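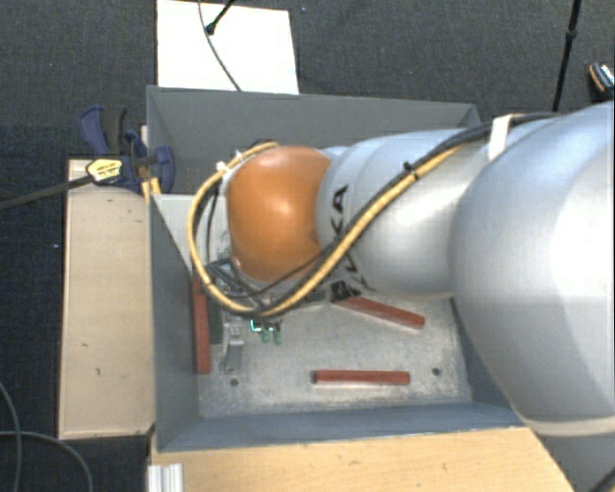

Robot arm over a grey bin.

Brallow Kitchen Storage Range

The Brallow range is a set of fitted kitchen storage units made by Kuston for new-build apartments and small houses. It is sold to developers and main contractors, and through a short list of kitchen showrooms. Units arrive assembled and are fixed on site by the kitchen fitter.

The range covers base units, wall units, tall larders and a corner unit with pull-out shelves. There are 19 door colours, eight of them in a matt finish. Handles can be bar, cup or recessed. Carcasses are white or light oak effect inside, whichever door is chosen.

Sizes
Base units come in widths from 300 mm to 1000 mm. Wall units are 289 mm deep without the door, and the tall larder is 1767 mm high without legs. A cut-down larder can be made for rooms with sloping ceilings or boxed-in pipes. Please send a drawing with the order, as site sketches with no dimensions will be returned.

Fitted as standard
Soft-close hinges and drawer runners
Adjustable legs with clip-on plinth
Removable back panel for access to services
Two shelves in each wall unit, three in each larder

Options
The Sasaki drawer insert fits any drawer 500 mm or wider and can be lifted out for cleaning. The Movesari pull-out holds recycling in two tubs and goes in a 400 mm base unit. Neither can be used in the sink unit. Under-unit lighting is supplied with the driver and a 2 m lead – the switch is by others.

Ordering for a development
Each plot is packed and labelled separately, with the plot number on every unit. Deliveries can be called off by floor or by block. We need the final door schedule before the first call-off, and changes after that are charged at list price. A sample board of all door colours can be lent to the marketing suite.

"Most buyers in a one-bedroom flat ask about the larder first," says Osaze Ojo, product manager at Kuston. "It takes up very little floor, and it means the wall units can stop short of the window."

Care
Wipe with a soft damp cloth and dry afterwards. Do not use bleach or scouring pads on matt doors. Spare hinges, legs and shelf pins are kept in stock and can be ordered by the homeowner, quoting the label inside the sink unit door.

Prices and sizes correct at May 16, 2026. Worktops, sinks and appliances are not included.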